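Skarnencombe Supper Club: Questions We Get Asked

What exactly is the supper club?
We're a group of people in and around Skarnencombe who like eating out and like it even more with company. Once a month we pick a restaurant, book a long table (or two, if the room is an awkward shape), and have dinner together. That's really all there is to it! There are no speeches and no dress code, and you don't need to know a thing about wine.

Do I need to know anybody before I come?
Not at all. Plenty of people come on their own the first time, and we try to seat newcomers near the middle of the table, where the conversation is easiest to join. If you'd prefer a quiet end seat, just say so when you book and we'll see to it.

How do you choose the restaurants?
Members send in suggestions and we work our way through them, leaning toward family-run places that can handle a crowd without hurrying us out the door. We've been to Edwards for their Sunday-style roast chicken, and to Kirkon more often than I should probably admit, mostly on account of the lamb dumplings and the little dish of pickles they bring while you're still reading the menu. Dralham is a bit of a drive, but the garlic bread has its own following by now.

What does it cost?
Most dinners come to $45 a head, with the tip included and drinks separate. You pay when you book, and on the night you only settle your own bar bill. We don't charge a membership fee.

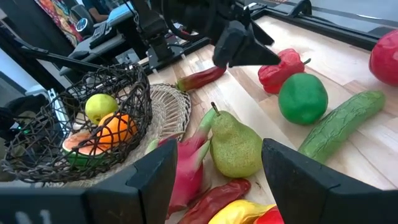
Can you cater for vegetarians, allergies and fussy eaters?
Yes, and please tell us early, even if you think it's too small to mention. We send the full list to the kitchen the Thursday before. Panagiotis Vasić wrote to us that he had given up on group dinners years ago, what with a nut allergy and a dislike of making a fuss, and that at Kirkon the waiter came over and went through the menu with him before anyone else had sat down. He's been back for the last four. Please do still speak to your server yourself if your allergy is a serious one, as we can pass a message along but we can't stand in the kitchen.

Can I bring children?
You're welcome to bring them to the August lunch, which is always on a Saturday and starts at noon. The evening dinners run late, and some of the smaller rooms can't fit a high chair, so those are for grown-ups.

What if I have to cancel?
Life happens, and we do understand. Let us know by noon two days before and you'll get your money back in full. After that the restaurant has usually bought the food, so we can only refund you if somebody on the waiting list takes your seat.

How do I hear about the next dinner?
Sign up for the newsletter, which goes out to 3,263 of you now (I still can't quite get over that). Don't let the number put you off, as most people just read it for the restaurant notes. Seats go on sale at 9 a.m. the day after it's sent.

Who do I talk to if something isn't right on the night?
Look for Hernán Castaño, who is usually at the end of the table nearest the door.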